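Features > Workshops > Robotics

Search this site Enter keyword

A Shared Workshop Teaches Its Robot to Handle a Power Cord

Reading time: 3 minutes

The members of Standura, a shared workshop in the town of Cirnden, began building a robot gripper in May of last year. The project is called Muli. Its purpose is modest: to pick up the ordinary items that pass across a workshop counter and place them where they belong. After a year of work, the members have settled on the task they consider the hardest on their list, and it involves a power cord in a cardboard box.

Rigid parts gave the group little trouble. A block or a tin keeps its shape when it is gripped, and the early control software, named Jetix by the members who wrote it, was designed with such items in mind. A cord does not keep its shape. Its loops slide over one another, its plug is heavier than the cable beside it, and a grip that holds one coil may leave the rest behind.

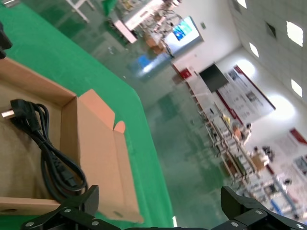

The members therefore divided the work into two stages. In the first, the arm is guided by hand through each pickup while the software records the motion. In the second, the arm attempts the same pickup without guidance. The group has recorded 503 guided pickups to date and keeps a written log of every unguided attempt, including the failures. Members who wish to run the arm must first read the log for the previous session and sign it.

The gripper itself has gone through several versions. The first fingers were long and blunt and tended to press against the walls of a box before they reached the contents. The present pair is angular, with a narrower tip, and is fastened with screws so that a damaged plate can be changed in a few minutes. Spare plates are kept in a drawer near the arm — a practice adopted after an evening session was lost to a single cracked part.

Boxes have proved to be a subject of their own. Flaps stand up at different angles, and a shallow box moves when a finger touches its side. The group considered fixing the boxes to the table and decided against it, on the grounds that a box on a real counter would be free to move. 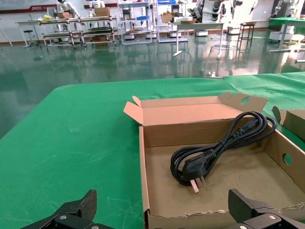
A bundled power cord in an open box on the green worktable, with the gripper fingers in the foreground.

Costs have been kept within reach of a membership organization. Standura has spent $4,000 on the project, most of it on motors and a replacement controller. The workshop has 63 members, and those who take part in Muli pay no additional fee, although they are asked to attend a safety session before they work near the arm.

The next stage will address cords that have not been tied. The group also intends to publish its drawings for the finger plates, together with the current release of Jetix, once the wiring notes have been checked.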